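Spielküche aus zweiter Hand: lohnt sich das oder kauft man besser neu?

Eingestellt im Januar von Rena

Unsere Kleine wird bald 2 und soll etwas zum Kochenspielen bekommen. Auf dem Flohmarkt und in den Kleinanzeigen gibt es Spielherde und ganze Küchen in Massen, angeblich immer »kaum bespielt«. Ich traue dem Ganzen nicht so recht. Bei einem Angebot für 25 Euro stand nicht einmal dabei, von welchem Hersteller das Ding ist, und auf meine Nachfrage kam nur »weiß ich nicht mehr, war ein Geschenk«. Neu kostet so eine Küche allerdings ein Mehrfaches, und ob sie dann länger als drei Wochen interessant bleibt, weiß auch kein Mensch.

Worauf muss man bei gebrauchten Sachen achten? Und braucht ein Kind in dem Alter wirklich eine Küche mit Spüle, Kühlschrank und Geräuschen, oder reicht ein einzelner Herd? Meine Schwiegermutter schwört auf Holz, mir kommt das vor allem teuer vor.

Mollow
Ob Holz oder Plastik, ist mir ziemlich egal, und ich glaube auch nicht, dass es den Kindern auffällt. »Pädagogisch wertvoll« steht inzwischen auf jeder Schachtel, das würde ich überlesen. Wichtiger finde ich bei gebrauchten Teilen:

Alle Knöpfe drehen und kräftig daran ziehen. Was sich abziehen lässt, landet bei einer Zweijährigen im Mund. Auf der Packung steht nicht umsonst oft »ab 3 Jahren«, und die Packung fehlt beim Gebrauchtkauf fast immer.

Batteriefach aufmachen, auch wenn der Verkäufer die Augen verdreht. Es muss verschraubt sein. Ausgelaufene Batterien erkennt man an den weißen oder grünlichen Krümeln an den Kontakten, so etwas lasse ich stehen. Knopfzellen würde ich in dem Alter überhaupt nicht ins Haus holen.

Klappen und Türen auf und zu, dabei einen Finger dazwischenhalten. Wenn es wehtut, ist es nichts.

Riechen. Klingt albern, aber stark parfümiert oder nach Lösungsmittel riechendes Plastik kriegt man nicht mehr los. Bei lackiertem Holz auf abgeplatzte Stellen schauen.

Ohne Namen des Herstellers und ohne CE-Zeichen würde ich auch für 5 Euro nichts mitnehmen. Wobei das CE-Zeichen für sich genommen wenig beweist, das klebt der Hersteller selbst drauf. Das GS-Zeichen ist mir lieber.

Und nein, eine ganze Küche braucht sie nicht. Die nimmt eine halbe Zimmerwand ein, und am Ende wird doch nur die Backofentür auf- und zugemacht. Ein kleiner Herd für den Tisch tut es genauso, mit ein paar Drehknöpfen und einem ordentlichen Griff an der Tür.

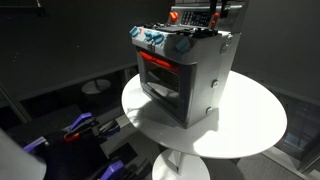 Bronelbridge schreibt dagegen, die kleinen Tischherde seien rausgeworfenes Geld: Bei uns stand so einer nach einem Monat im Regal, weil immer nur ein Kind davor passte und das andere gebrüllt hat. An der großen Küche spielen meine beiden noch heute, und der Ältere ist jetzt 9. Die war gebraucht, aus einer Haushaltsauflösung, und bis auf ein lockeres Scharnier völlig in Ordnung. Also bitte nicht so tun, als wäre groß automatisch Quatsch. Dass man das Batteriefach prüfen soll, unterschreibe ich aber sofort.

Palacios
einfach echte töpfe aus dem küchenschrank geben und gut. unterste schublade freiräumen, holzlöffel dazu, kostet nix. der ganze spielzeugkram ist geldmacherei

Nachtrag von Rena: Danke euch. Das mit der Schublade machen wir sowieso schon, daher kommt ja der Wunsch, meine Töpfe wiederzubekommen. Das Angebot ohne Hersteller habe ich abgesagt. Daraufhin sollte es plötzlich nur noch die Hälfte kosten, was mein Vertrauen nicht gerade gesteigert hat. Ich schaue jetzt erst mal auf dem Basar im Kindergarten, da kann ich wenigstens selbst an den Knöpfen ziehen.

Kontakt | Impressum | © Alle Rechte bei den Verfassern der Beiträge | Nach oben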